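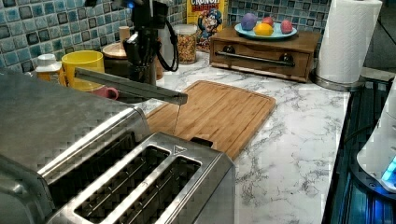 The Night Bus to Rarka

My grandmother left me a house in Rarka and I had never seen it. The lawyer in Trulter gave me two keys, one big and one small, and a paper with the address written by hand. He told me that the bus goes on Thursday only, in the evening, and that I should take something to eat.

I took bread and a boiled egg. On the bus there was me, an old man with a sack of onions between his feet, and a woman who slept before we left the station. The driver asked every one of us where we were going, although the bus has only one road and it finishes in Rarka.

"To whose house?" he asked me.

I said the name of the street. He looked at me for a while in the mirror and then started the engine.

It was June and the light stayed long over the fields. After the bridge at Zaster the road began to climb, and the windows became black one after another, first on the side of the mountain and later on the side of the river. The old man with the onions moved to the seat in front of mine and turned round.

"You have her forehead," he said.

I asked him if he had known my grandmother. He thought about this question longer than I expected.

"She owed me 50 coins," he said. "Old ones. You cannot buy anything with them now."

I offered to pay him. I already had my purse in my hand, and I felt ashamed of how quickly I had taken it out. He shook his head and said that he had also owed her something, a door. He had promised to make her a new door for the kitchen, and he measured it and bought the wood, and then they had a quarrel about a pear tree and he made a table from the wood instead.

"Is it a good table?" I asked.

"It is too narrow," he said. "It has the shape of a door."

The woman who was sleeping laughed with her eyes closed.

We arrived a little before midnight. The driver did not stop at the square but went further, along a wall, and opened the door in front of number 71. He waited with the lamps on so that I could find the lock. The big key did not turn. The small key did not even go in. I tried the big one again, pulling the door to me, as we did at my mother's house when the weather was damp, and it opened.

Inside it smelled of apples and of dust. I found the switch, but there was no electricity, so I walked with my hand on the wall. The kitchen was at the back. I knew it was the kitchen by the cold of the stone floor, and because the moon came in where a door should be. Somebody had hung a blanket there, and the blanket had fallen from one nail.

I stood in the opening. Outside was the pear tree, much bigger than I had imagined from the story, and it leaned over the wall into the next garden, where there was a house with one window lit. Through the window I could see the old man from the bus. He had put the sack of onions on a long, narrow table and he was taking them out slowly and putting them in a row.

I lifted the blanket and tried to fix it back on the nail. It fell again. The small key was still in my other hand and I did not know what it was for. I thought that I would look for that in the morning, when there was light, and I sat down on the step and ate the egg.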